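Pre-event safety check, Heltel hall. Freedom of conscience evening, two speakers who've had threats made against them. Comments typed up same night, so excuse the state of it. Numbers follow the sheet we used for the Ustinwood meeting in May, with a few items split.

Key: **OK** / **FIX** (before doors) / **NOTE** (carry on, but write it down)

## 1. Outside and approach

- [x] Car park lights working, both rows. **OK**
- [x] Bollards up at front. **OK** Left one stiff, needs two people.
- [ ] Bins moved away from the front wall. **FIX** Still there at 4 pm. Lids open. Asked for this last time too.
- [x] Side alley gate locked from inside. **OK** Padlock new, key on the hook in the office.
- [ ] Speakers' drop-off point kept clear. **FIX** Delivery van parked in it. Driver said ten minutes. Wasn't.
- [x] Space for protest agreed with police, far pavement. **OK** Barrier tape only. Would prefer proper barriers.

Comment: the drop-off is the weak point. Speakers are on foot for the length of the building, in full view of the road. Could use the kitchen door instead but then they pass the gas cage, and the step there is broken. Went for the front in the end with stewards either side. Not happy with it, better than the kitchen step in the dark.

## 2. Doors and ticket check

- [x] Capacity confirmed with hall. **OK** 352 seated. Licence says 800 standing, ignore, we are never doing standing for this kind of event.
- [x] Names matched against booking list, photo ID. **OK**
- [ ] Second copy of list at the door. **FIX** Only one printed. Printer in the office out of toner.
- [x] Bag search tables, 2, with a light over each. **OK**
- [ ] Notice about bag searches up outside. **FIX** Sign was inside the foyer, so people read it after they'd queued. Move it.
- [x] Cloakroom closed, no bags left anywhere. **OK**
- [ ] Wheelchair route goes through the same search. **NOTE** It does now. First plan had them coming round the side with no check at all, which is both rude and unsafe.

Comment: list had spelling differences all over it. A lot of our audience write their names one way on a passport and another on an email, it's just how it goes when you move between alphabets. Stewards need telling to match on date of birth and booking number, and not to send anybody away over a vowel. One steward did not know this and there was a bit of a scene. Apologised, she was let in, got a seat near the front.

Also, no photographing of IDs. Look and hand back. Some of these people have family who can be got at back home and they are right to ask where a picture would end up.

## 3. Main hall

- [x] Fire exits unlocked and clear, all four tried by hand. **OK**
- [x] Rows fixed together. **OK**
- [ ] Aisle width. **FIX** Centre aisle narrow at the back, take out the last row end seats.
- [x] Extinguishers in date. **OK**
- [ ] Emergency lighting test. **NOTE** Ran when we flicked it but the log book hasn't been filled in for a good while. Hall's job. Told them.
- [x] Stage steps, handrail tight. **OK**
- [ ] Cables taped. **FIX** Lectern lead loose across the steps, exactly where a speaker would turn.
- [x] Clear gap between front row and stage, reserved for stewards. **OK**
- [x] Balcony shut and locked. **OK** Please keep it shut. Was asked three times if the choir could go up there.

Comment: gap at the front was fine until the press turned up and put tripods in it. Press pen needs to be marked on the floor and it needs to be at the side. Tripods got moved, but only after doors, so there was a stretch where stewards couldn't have got to the lectern in a straight line. Write this into the press email so they know before they come.

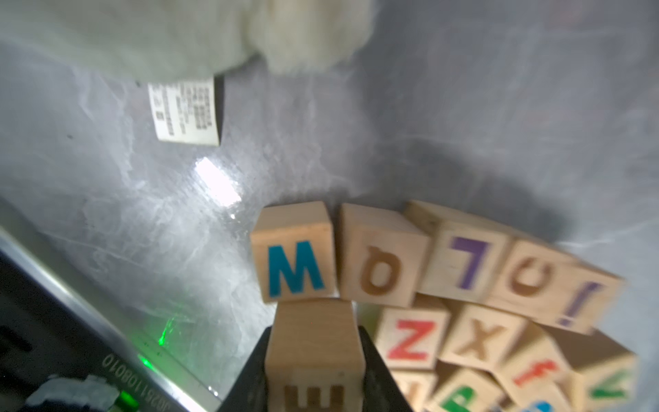
Same email should say no live streaming of the audience. Stage only. We had it as a line at the bottom of the booking page and of course it didn't get read. Back of heads is still faces when people turn round to talk to each other. Some attendees ask for a seat out of all camera view, and we put those on the left under the balcony, 18 seats, which was enough this time.

## 4. Speakers' room

- [x] Door locks from inside. **OK**
- [x] Blinds down before speakers arrive. **OK**
- [x] Steward on corridor the whole evening. **OK** Needs a chair, it's a long stand.
- [ ] Food and drink sealed, brought by us. **NOTE** Water sealed. Sandwiches were from the hall kitchen, unwrapped. Binned them, bought new.
- [ ] No post or flowers passed on unchecked. **FIX** Bouquet had been left on the table by someone meaning well. No card. Taken outside and looked over, fine, but it should never have got that far down the corridor.
- [x] Phone signal. **OK** Weak by the sink, fine by the door.
- [ ] Way out that isn't the stage door. **FIX** Exists, through the store, but was stacked with folding tables. Moved by hand, took ages.

Comment: be polite to speakers about all of this. They've lived with it for years and know more than we do. One asked for the chair to be turned so it faced the door. Do that as standard from now on.

## 5. Stewards and radios

- [x] Briefing held before doors. **OK** Started late, rushed the last part.
- [ ] Radios charged. **FIX** Three flat. Chargers had been unplugged for the tea urn.
- [x] Channel agreed, spare channel agreed. **OK**
- [x] Code phrase for clearing the stage. **OK** Not written here. Ask.
- [ ] Hi-vis for outside team. **NOTE** One short, used a cycling one.
- [x] First aider on site, kit checked. **OK** Eye wash out of date, replaced.
- [ ] Heckling guidance given. **NOTE** See below.

Comment on heckling: it's a meeting about free speech so we can't be throwing people out for shouting a question. Brief is as follows. One interruption, chair deals with it. Second, steward goes and sits near. Standing up and moving towards the stage is a diffrent matter, step in straight away, no waiting for a nod. Most stewards got this. Two of the newer ones were too keen and hovered over a man who was only looking for the toilets.

## 6. Online and paper

- [x] Venue address only sent to booked people. **OK**
- [ ] Posters without address. **FIX** The Hornik batch had the full address on. Took down what we could find. Some still up by the station I expect.
- [x] Threatening messages logged and passed to police before the day. **OK**
- [ ] Shared inbox password changed after last event. **FIX** No. Done now.
- [x] Speaker travel details kept off email. **OK** Phone only.

Comment: do not reply to the abusive ones. Not even the polite reply. Save with the headers, forward, leave alone. A screenshot on its own isn't much use to police, they'd said so before and we still had a folder full of screenshots.

## 7. Clearing up and leaving

- [x] Speakers away before audience released. **OK** Chair kept the thank-yous going, worked well.
- [x] Hall swept for left items. **OK** One umbrella, one scarf, a child's glove.
- [ ] Booking lists shredded. **NOTE** Office shredder jammed. Taken home in a sealed envelope, to be shredded and confirmed by message.
- [ ] Stewards leaving in pairs. **FIX** Several went off alone to the late bus. Say it in the briefing and say it again at the end.
- [x] Keys back in the safe. **OK**

## Carried over

- Front step light flickers, reported, not mended.
- Kitchen step. Third time of asking. If not mended we should think about using Ustinwood again, smaller room but much better back door.
- Isle of Man group want a copy of this sheet for their own vigil. Fine, but strip out section 4 comments and the seat numbers first.
- Proper barriers, get a price.
- Toner.
- Steward briefing to start half an hour earlier, with the heckling bit first while people are still listenning.
- Bins!! Put it in the hire agreement.

Sheet to be kept with the incident log, office cupboard, top shelf. Incident log for the evening has one entry, the bouquet.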